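1/7 Finally started on the hats for our Grultness street parade and I am so happy!! Thread for anyone who wants to play along at home.

2/7 Colour first. I went with the Owino wool in rust. It felts up thick and takes steam well.

3/7 Soak it for 12 minutes, then squeeze – don't wring, you'll get creases that never leave.

4/7 Brims are my favourite bit. I cut mine 7 cm wide and trim later.

5/7 Storing caps between fittings: a wire form is great for keeping the crown round.
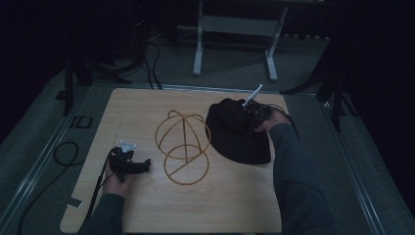
6/7 Ribbon next! Petersham curves beautifully under a warm iron.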